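# The Rules Taped Inside the Cabinet Door

Drasterley rewrote its handling rules for data-collection grippers in January, after a pad came off in the middle of a shift and 19 recordings had to be thrown out. The old rules ran to one paragraph. The new ones fill two pages, and a copy is taped inside the cabinet door.

Desta Ejigu wrote most of them. She had worked at Skukine before, where every tool had a log card and a name on it. "People will follow a rule if it takes less than a minute," she said. Her startup check takes 40 seconds. You look at the pad, open and close the fingers twice, wipe the lens and sign the card.

The part that caused arguments was about bystanders. Feven Chala, who reviews the recordings, wanted anyone within view told before a session starts. Some of the operators thought a sign on the door was enough. Chala got her way — the person holding the tool now says it out loud, and faces are blurred before a file leaves the building. 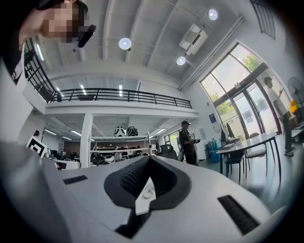 Cables got their own section in the final draft. Ejigu wants any loose lead kept short and away from moving parts, and she wants the operator to check it by eye each time the tool is picked up. A thin white one like this, coiled into a small spiral by the pad, is the sort of thing she looks at first. The vents in the housing are next on her list, and they must stay clear of tape and labels.

Of the 353 sessions logged under the new rules, 114 have a note on the card. Most of the notes are about dirty lenses. The next revision is due in January.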